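27 Mar 2024

Home from Brullutstead at last, with my feet up and a pot of tea going, and I want to get the week down before it all runs together.

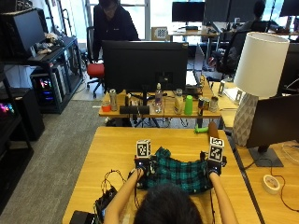
The plaid cloth, stretched across the table.

It rained the whole way there on Monday and I nearly missed the connection at Grodine, where they had moved the bus stop to the far side of the square without putting up so much as a note. A kind woman with a spaniel pointed me right. I got on with 2 minutes to spare and my umbrella inside out, and sat steaming by the window until the hills started.

Mireille Farah met me at the other end with a flask of soup, bless her, and we went straight up to see the garden. I had not been since February, when it was all mud and sticks, and what a difference! The primroses are out along the bank, the rhubarb has come up as thick as my wrist, and she has cleared the whole of the bottom bed where the brambles were. She wants beans there, and sweet peas up the fence behind — I said plant far more sweet peas than you think you need, as I always do, and she laughed and said I had told her that last year as well.

We had supper with Gediminas Stankevičius, who made a beetroot soup so pink I could hardly believe it, and dark bread to go with it. He has been going through his mother's letters from Dzene, 22 of them, kept in a biscuit tin, and he read us parts of two, putting them into English as he went. One was nearly all about a goose that kept getting into the neighbour's kitchen. The other was sadder, about the winter her brother went away, and we were quiet for a while afterwards and then had more soup.

Yesterday we walked the Cledumen path as far as the old ford and ate our sandwiches on the wall (cheese and pickle, a bit squashed). I had forgotten how steep the last stretch is. My knee is telling me about it tonight, but I would do it again tomorrow if anybody asked.

Must remember to post Mireille the seed list, ring the dentist, and find out what became of my good gloves, which I think are still on the bus.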